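Health Week at Vilholm: Report of the Student Project Group

11 September 2018

1. Background

Our group belongs to the medical students' association at Vilholm. For this term's project we ran a health week for first-year students in the three residence halls. The aim was to find out how many of them had a current vaccination record and a regular doctor, and to help those who did not. The association paid for printing. Kokex, a local pharmacy, lent us blood pressure cuffs and a folding screen.

2. Method

We wrote a one-page questionnaire and put a copy under every door in Naciri Hall, Plandier Hall and the north annex. In all, 741 copies went out. Completed forms could be dropped in a box at the front desk or handed in at our table. Names were not asked for. Students who wanted a blood pressure check signed up for a time slot on a separate sheet, and this sheet was kept apart from the forms.

Two members entered the answers and a third compared the entries with the paper forms. Forms with more than half the questions blank were left out.
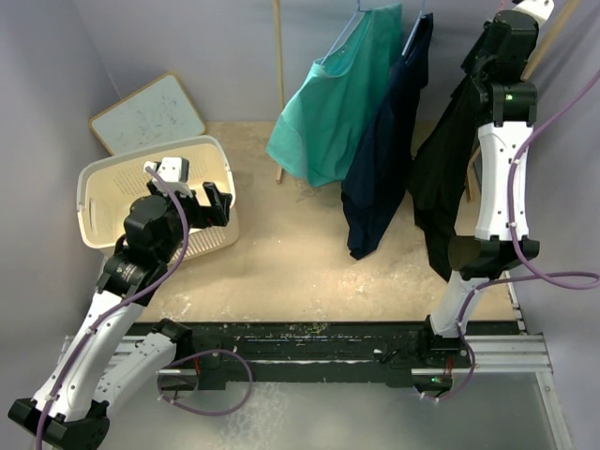
Getting students to stop at the table was harder than we had planned for. In Naciri Hall we first set up by the main entrance, where most people walked straight past. On the next day we moved next to the laundry room, and this worked much better — students waiting for a machine had time to talk. We would choose that spot from the start another time.

3. Results

We received 664 usable forms. Most students said they had been vaccinated as children, but many did not know where their record was kept. Having no regular doctor in town was the most common problem, mainly among students from other regions. More than 100 students had their blood pressure checked. Those with a high reading were asked to rest and were measured again, then given the address of the campus clinic.

4. Problems

The question on booster shots was badly worded. Several students asked what it meant, and we do not think the answers can be used. The sign-up sheet in the annex also went missing for an afternoon, so a few slots were booked twice.

5. Next steps

The association will repeat the week in October with a shorter form. We have asked the clinic for a list of doctors taking new patients — it will be posted in all three halls.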